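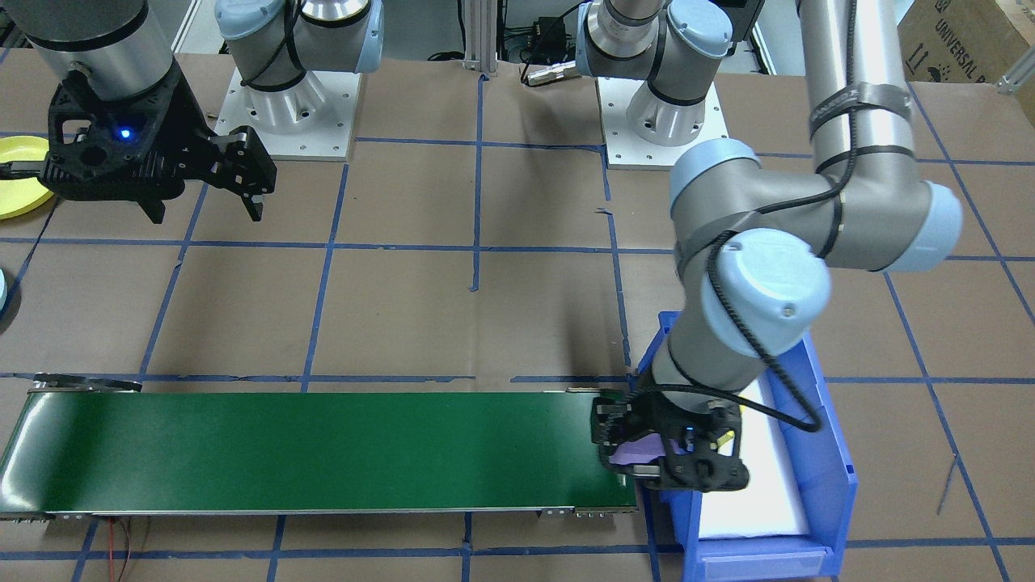

Fig. 4. Two arms above the taped work surface.

4. Setting up your first mailing in Ninetti

Before you begin, your contact list must be already imported (see section 3). The list must be saved as a plain text file with one address on each line. Ninetti accepts up to 2891 addresses in one list.

4.1 Create the mailing

1. Open the Campaigns menu and choose New Mailing.
2. Type a name for the mailing. The name is for your own use and the customers do not see it. It can have up to 27 characters.
3. In the From box, type the address which your customers know.
4. Choose a contact list and press Attach. The number of addresses will appear next to the name of the list.

Note: If the number is zero, the list was saved in the old Gekix format. Open it in Gekix, save it again as text, and repeat step 4.
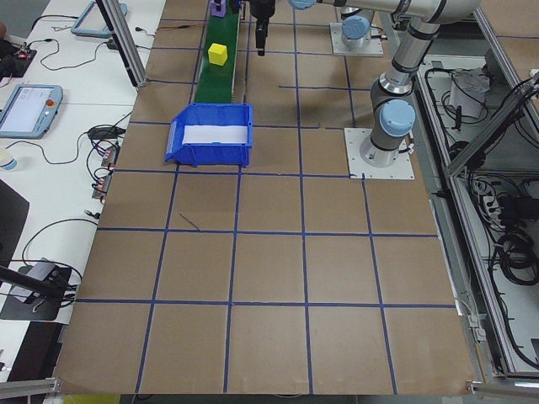 4.2 Write the message

5. Press Edit Message. Write the subject first. Ninetti does not allow an empty subject.
6. Write or paste your text. Long lines are broken automatically when the mailing is sent.
7. To put the first name of the customer, place the cursor and press Insert Field. If a customer has no first name in the list, the word from the Default box is used.
8. Leave the removal line at the bottom of the message. You may translate it, but do not delete it.

Caution: Do not paste from Rorel with the formatting turned on. Quotation marks and dashes can arrive as wrong characters in some mail programs.

4.3 Test and send

9. Press Send Test and type your own address. Read the test completely, also the subject.
10. Press Schedule and enter the date and the hour. The hour is in 24-hour form, so for nine in the evening enter 21.
11. Press Confirm. The mailing moves to the Waiting folder.

Caution: After the sending has started it cannot be stopped. A mailing in the Waiting folder can still be changed or deleted.

If you see error 1331, the connection to the Wihongi mail server was refused. Check the password in Settings and press Retry.

Last changed: 1999-10-23

2 comments | Share this page (21)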